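Filed under: Life, Allotment, Moaning

Quick one, tea's on. Back from Mundton, feet killing me, no beans left to pick because the pigeons had them. Every one. Brilliant. 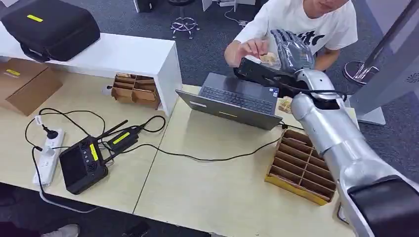
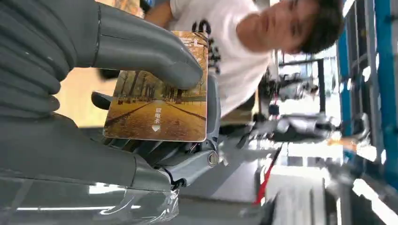
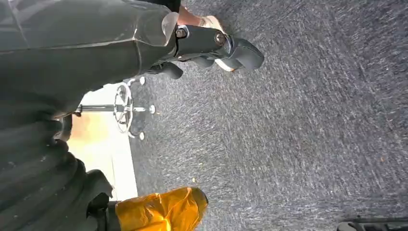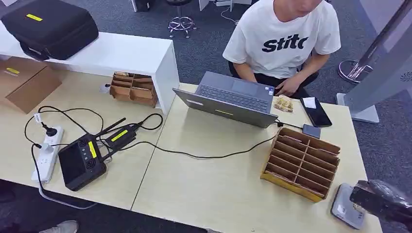
White T-shirt and grey laptop in the first and last.

Anyway. Plot 53. Went over at seven to beat the heat, forgot the key, walked back for the key. Bimla Bisht had already watered hers and done the path as well, show off. She gave me a tray of leeks and a talking to about netting. Fair enough.

Netting from Brannigan is daft money now so I'm using the old curtains off the landing. Look awful. Will report back.

Courgettes: too many. Already. If you live near me you are getting a courgette, dont argue. Tomatoes sulking, something on the lower leaves, brown spots, might be blight or might just be me not watering. Potatoes I haven't dared look at.

Also the water butt. Holds 400 litres, supposedly, and it was bone dry, so either there's a crack or next door's been helping himself. Put tape round the bottom. We'll see if it rains this week, it's July, so probably.

Oğuzhan wants to swap a bag of his onions for my spare fleece. Said yes before I'd found the fleece. It's in the shed somewhere, under the Neveck mower that hasn't started since last summer.

Right, pan's boiling over. More on the leeks when they're in teh ground.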